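Halby Kitchen Scale — User Guide
Section 4: Setting up and weighing

Read this section before you use the scale for the first time. It covers placement, power, units, the tare function and the memory. Cleaning is in Section 6.

4.1 Choosing a place for the scale

1. Put the scale on a hard, level surface. A tabletop or counter is fine. Do not use it on a cloth, a mat or a cutting board that rocks.
2. Check that all four feet touch the surface. Turn the front feet by hand to adjust them.
3. Keep the scale away from fans, open windows and the stove. Moving air on the platform can change the reading by a gram or more.
4. Leave the scale in the room for 10 minutes before you switch it on if it has been stored somewhere cold.

Note: The scale loses accuracy near a microwave oven or induction cooktop that is running. Move it at least one arm's length away.

4.2 Fitting the batteries

1. Turn the scale over and rest it on a soft towel.
2. Slide the cover in the direction of the arrow.
3. Fit two AAA batteries, matching the plus and minus signs.
4. Close the cover until it clicks.
5. Turn the scale upright and press ON. The display shows all segments, then 0.

Caution: Do not press on the platform while the scale is upside down. The load cell can bend and the damage is not covered by the warranty.

Replace both batteries together when LO appears. If the scale will be stored for longer than a month, take them out.

4.3 Selecting units

Press UNIT to move between grams, ounces, and pounds and ounces. The scale keeps the last unit used, even after the batteries are changed. The Halby 200 does not show pounds and ounces — on that model the button moves between two settings only.

4.4 Weighing with a container

Loose fruit and vegetables are easier to weigh in a bowl or basket. The container can be longer than the platform as long as it sits flat, does not touch the table and does not cover the display.

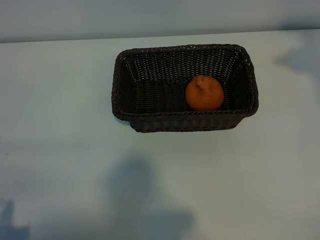 1. Switch the scale on and wait for 0.
2. Place the empty container in the middle of the platform.
3. Press TARE. The display returns to 0 and a small T appears at the left.
4. Add the food slowly. Wait for the circle symbol, which means the reading is stable.
5. Write down the weight or press SAVE (see 4.5).
6. To add a second ingredient to the same container, press TARE again and repeat step 4.

When you lift the container off, the display shows a negative number. This is normal. Press TARE with the platform clear to go back to 0.

Caution: The weight of the container counts toward the maximum load. If Err is displayed, remove the load at once.

4.5 Saving a container weight

If you use the same container every day, you can store its weight and skip the TARE step. The memory holds one container.

1. Clear the platform and wait for 0.
2. Place the container on the platform with nothing in it.

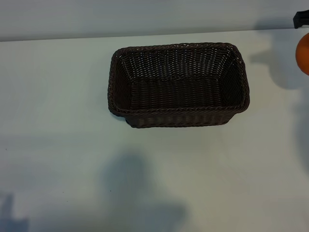 3. Hold SAVE for three seconds until C1 flashes.
4. Release the button. The display shows the stored weight, then returns to 0.
5. To use the stored weight later, press SAVE once before you put the filled container on the scale.

Repeat the steps with a different container to replace the stored weight. To erase it, hold SAVE and UNIT together until the display shows two lines.

Note: Wash and dry the container before you store its weight. Natural fiber containers take up moisture from the air and should be stored again every few weeks. A liner or paper towel must be in place when you save the weight if you plan to use one.

4.6 Checking accuracy

Check the scale every 365 days, or sooner if it has been dropped. You need the 1000 g test weight, sold separately by Onora under the name Drota.

1. Switch the scale on with the platform clear.
2. Hold TARE until CAL appears.
3. Place the test weight in the center and do not touch the table.
4. Wait for PASS. If the display shows FAIL, take the weight off, check that the surface is level and start again from step 1.

If the scale fails twice, contact the service desk at Ciobanu and have the serial number ready. It is printed inside the battery cover.

Section 4 revised 23/06/2018. Text: Nelu Mihăilă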